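Search the notebook
Type a keyword and press Enter

Friday, gripper comparison, carried on from the last entry

Kettle on, sim machine finally awake, and I've got the whole afternoon to myself, so this will probably run longer than it needs to. The plan was to finish the side-by-side of the two parallel grippers in the kitchen world before we put either one on the real arm. I'm calling them the Fuller and the Vornham throughout, same as on the whiteboard, so please don't go hunting for model numbers in here. They're in the config folder.

Same setup for both. Arm mounted at the counter, wrist camera fixed to the last link, the Tutov controller running the arm, and identical start poses loaded from the one file. I did 200 episodes with the Fuller this morning and 200 with the Vornham after lunch, each episode capped at 2000 control steps. Last time I let the cap differ between the two and then spent half a day puzzling over a difference that was entirely my own doing, so this time I checked it twice and then, feeling silly, once more.

First impressions of the Fuller are good. It closes evenly, the fingers stay parallel under load, and it's very forgiving if the approach is a bit off to one side. It does love to shove things, though. If the target is round and the first contact is high, the object scoots away and the arm goes chasing after it like a dog with a tennis ball. I've written "slow the last bit of approach" in the margin of this notebook so many times now that I should probably just go and do it.

The Vornham is fussier about where you put it but kinder once it's there. Lower closing speed, softer contact settings, and I never saw it fling anything. Where it struggles is thin things lying flat. Cutlery is miserable for both of them, to be fair, but the Vornham's fingertips are thicker in the model and they want to ride up over a handle instead of getting around it. I'd like to try a bevelled tip before we write it off, and the mesh is easy enough to edit.

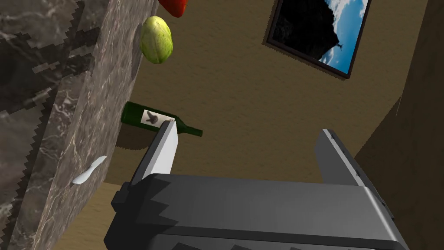
The other thing I kept running into was the wrist camera view itself. When the wrist rolls hard over, the whole kitchen goes on a slant, and the detector gets noticeably less sure of itself. A bottle on its side relative to the image seems to bother it more than anything else. I don't think that's a gripper problem at all, but it muddies the comparison, as the two grippers prefer different wrist angles and so they don't see the same thing on the way in. I'm going to log wrist roll alongside detector confidence from now on so we can pull the two apart. I should have been doing it from the start — sorry, future me.

Related grumble: the fingers take up a fair bit of the picture with the camera where it is. That's lovely for judging the grasp at close range and a nuisance for everything before that. I moved the camera back along the wrist for a few trial episodes (kept separate, not in the totals) and liked it better, but then the housing creeps in along the bottom. There's a happy medium in there somewhere. I'll sweep it properly next week when the machine isn't needed for anything else.

I also turned the shadows and textures down to the cheap settings to get through everything in a day. Edges go all stair-steppy and the stone looks like it was built out of blocks. I've put the render settings in the log header so there's no confusion later, and I'd want one batch redone at full quality before anybody quotes a success rate from this.

One small win to finish on. The Theodorakopoulos planner, which I'd more or less given up on in October, behaved beautifully once I stopped feeding it stale joint limits. No elbow flips all day, and it was a real pleasure to watch the arm come in over the counter without doing its chicken dance. Whoever uses it next, please reload the limits after swapping grippers. It won't warn you.

To do:
- bevelled fingertip mesh for the Vornham
- slow final approach on the Fuller (really, this time)
- log wrist roll with detector confidence
- camera position sweep
- redo one batch at full render quality

Leaning Vornham for the real arm at the moment, but I'd like to see that bevelled tip first.

Shared workshop notebook | Contact the lab | Back to top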